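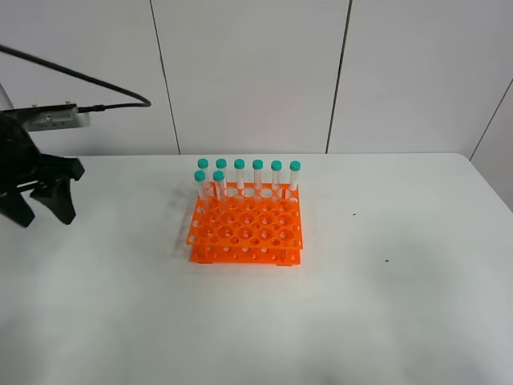 Capped test tubes in an orange rack.

The Promside Discharge Permit and the Residents of Trirkden

The public comment period on the renewal of the Promside wastewater permit closes on Tuesday. I have lived downstream of the plant, on the Trirkden side of the river, for most of my adult life, and I have filed comments on two earlier renewals. I am setting out my position here in full, as the form provided by the county allows only a short statement.

The petition delivered to the county offices in October carried 1,904 signatures. It asked for three things: publication of the monthly discharge records, a public hearing held in Trirkden itself, and an independent study of the sediment between the outfall and Pidwood Bridge. The first request has been granted in part. The second was declined on the grounds that the county hearing room is the designated venue. The third has received no written answer.

The partial grant deserves some attention. The records that were released run to 336 pages, and they were supplied as scanned sheets that cannot be searched. Several of the monthly tables use different units from one quarter to the next. I spent a good part of the winter entering these figures by hand, and I found 84 entries marked as "pending review." The county's own rules state that a pending entry must be resolved before the following quarterly report is accepted. The quarterly reports were accepted all the same.

I do not claim that these entries conceal a violation. They may well be routine. A meter is taken out of service, a form is returned to the wrong office, and a value is left open. My objection is that a permit holder seeking a further ten-year term should be expected to close its open records first, and that the county should be expected to require it.

The matter of the hearing is simpler. The county hearing room is 43 minutes from Trirkden by car, and the last bus back leaves before the evening session begins. Residents of Ayala, who live on the higher ground and draw their water from a separate source, can reach it with little trouble. Those nearest to the outfall cannot. At the previous renewal, the list of speakers included only two households from the river road – mine was one of them.

It has been suggested at the township meetings that opposition to the renewal is opposition to the plant. I wish to state plainly that I do not hold that view. The plant employs many of my neighbors, and the wages paid there support the school and most of the shops on the main street. When the march from Pidwood Bridge took place last spring, several plant workers walked with us, some of them still in their work jackets. They drink the same water and their children swim at the same landing.

The draft permit would raise the allowed daily volume while leaving the testing schedule as it stands. I ask that the two be tied together. If the plant is to release more, it should test more often, and it should test at Pidwood Bridge as well as at the outfall. The draft gives no cost estimate for a second testing point, and I have requested one.

Written comments may be delivered in person or sent by mail to the county permit office. A comment should give the permit holder's name, the sender's address and the section of the draft to which it refers. Section 6 covers volume and Section 9 covers testing. By the close of business last week the office had logged 743 comments, and the clerk confirmed that each is entered in the permanent file regardless of its length.

I have printed copies of the draft for anyone who has difficulty reading it on a screen – they are on the table by the door of the Trirkden library, next to the tax forms. Please return them when finished, as the supply is small. My spreadsheet of the discharge records is also available on request, with the pending entries marked in a separate column. Corrections are welcome, particularly for the second quarter, where the scans are faint.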